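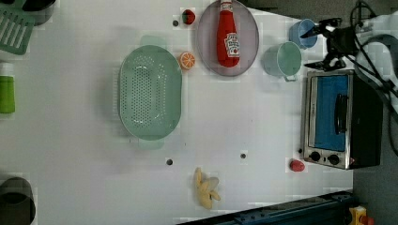 Posted by Arnar Lykkegaard in Student Projects – December

The manipulation project at Ekaldale has now completed its first full term, and I have been asked by several parents and by our colleagues at Trimorbridge to set down how the work is organized. I am pleased to do so on this page, where I have kept notes on the class since it began.

The course enrolls 18 students, who work in pairs at the bench for 80 minutes at a time. Each pair is assigned a kitchen task from a shared list. The list is deliberately modest. A typical entry asks the arm to lift a cup by its rim and set it on the plate, or to move the banana into the green colander without touching anything else on the way. Students write their plan on paper first, and the plan is signed before the arm is powered.

The choice of kitchen items was debated at some length. Our earlier exercises used plain blocks, and the students became proficient with them quickly. A ketchup bottle lying on its side presents a different problem. It must be approached from the correct angle, and a grip that suits a cup will not necessarily suit a bottle. The colander has proved the most instructive item of all, as its tab handles can be grasped only along a narrow range of positions. Two pairs requested additional bench time for it.

The table is laid out again before every session, and no two layouts are meant to match. Students are inclined to return each item to the place where their program last succeeded – a natural habit, and one we now discuss openly in the first meeting. Briem, the student who maintains our log, records each attempt with the task number, the names of the pair and a short remark. The log reached 3784 entries at the end of term. Failed attempts are entered in the same way as successful ones, and I would ask next term's students to continue that practice.

Safety instruction takes up the whole of the first session. One member of each pair operates the arm while the other stands within reach of the stop switch and does nothing else. The partners exchange places at the halfway point.

In the spring we will take part in the Skostotell meet, at which each school may enter 2 teams. The toaster oven task will be compulsory for all entrants. Our students have begun work on the door, and progress has been slow. Pairs who wish to be considered should give me their written plans before the break, together with the log pages for their last three sessions. The bench will remain open until 5:30 p.m. through the end of the month.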